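Dernière mise à jour : 7/4/18
Par Despina Vasiliu

On me demande souvent, au café comme à l'atelier partagé, pourquoi je passe mes soirées à construire un robot à deux bras alors qu'il s'en vend de très bien tout montés. C'est une question gentille, et j'y réponds mal, en général parce que j'ai encore un tournevis entre les dents !

Je crois qu'on apprend la patience en demandant à une machine de ranger un petit objet. Avant de serrer la moindre vis, nous répétons tout en simulation, Marietjie Naidoo et moi : la table, les bacs, les deux pinces. Marietjie y tient beaucoup, et je lui donne raison (elle a recollé assez de pièces pour avoir voix au chapitre).
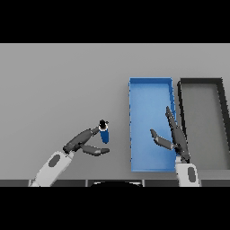 Certains voisins d'établi trouvent que c'est tricher, que le vrai bricolage commence avec la sciure et les doigts pincés. Je les comprends, j'ai longtemps pensé comme eux. Mais nous avons lancé presque 200 essais virtuels au mois de mai dernier, sans griller un seul moteur, et je n'ai pas l'impression d'y avoir perdu mes mains, ni mon plaisir.

Ce que je défends, au fond, c'est le droit d'être lent. Notre robot, baptisé Lobo, ne servira sans doute jamais à grand-chose, et il nous reste neuf pièces à imprimer. Venez quand même le voir, il y a toujours du thé.

Ce site utilise des cookies. En poursuivant votre navigation, vous en acceptez l'usage.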